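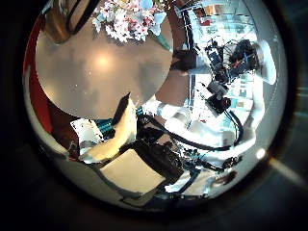

According to one customer in Flusine, we are the only removal firm that has ever talked her out of moving a wardrobe. She meant it as a complaint, and it is on file as one, but we have grown fond of it. The wardrobe was going up a staircase it had plainly never met. We measured both, gave her the bad news, and she sold it to the downstairs neighbour.

About Nisbet Removals

We move households, and now and then a small office, in and out of Merent, Flusine and the villages between them. We have been at it for 21 years. There was never much of a plan. The firm began with one van, bought for a different business that didn't work out, and a steady run of friends who had noticed that we owned a van.

These days we have 4 vans and 8 people. The vans are painted green. The original was brown, and we don't miss it, except on the steep bit of Quarry Lane, where it had a sort of stubbornness the new ones lack.

What we do

Full house moves, part loads, single awkward items, packing, unpacking and storage. We will take a piano if it is on the ground floor and going to the ground floor. If it is going anywhere else we will give you the number of a firm that does nothing but pianos, and you will find them calmer about it than we are.

Packing is done the day before the move. People often tell us they would like to pack themselves, and we're all for it - it's cheaper, and you know what you own. We only ask that books go in the small boxes. Every year we put this in bold on the booking letter, and every year we meet a tea chest full of encyclopaedias that has to be emptied before it will leave the floor. 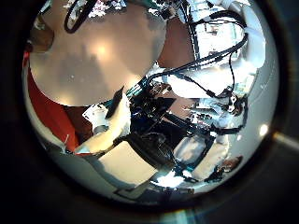
The other thing we ask is that the kettle travels in your own car, with the mugs, the loo roll and whatever paperwork the agent wants to see. Anything that goes into the van at nine in the morning should be thought of as gone until teatime.

Storage

Our store is on the Nomia estate, just outside Merent, behind the tile warehouse. It is dry, locked and not very interesting. We charge by the week, and the first week is free if we are also doing the move. A good many things come in for a fortnight while a sale goes through and are still there the following January. We send a polite letter at that point. If you've had one, it isn't a threat, it's the same letter everybody gets.

What it costs

A local move for a small flat starts at £400, with two of us and one van. Larger houses need a visit first. We used to quote over the phone and gave it up after a "three-bedroom semi, not much in it" proved to contain a full-size loom and a shed within a shed. The visit is free and takes half an hour, longer if there is a loft.

Prices include blankets, straps, wardrobe boxes and fuel. They don't include parking permits, which the council sells and which need applying for well ahead. We can do the form for you. We have become quite good at the form.

If something gets broken

It does happen. We carry insurance, and we would sooner you told us on the day than brooded over it. Ring the office, say what it was, and we'll come and look. Flat-pack furniture that has already been moved twice is taken at your own risk, and we will say so on the doorstep before we lift it.

Getting in touch

The office is open from eight until four. Outside those hours there is an answering machine, and it does get listened to, usually over toast. Please leave your number slowly.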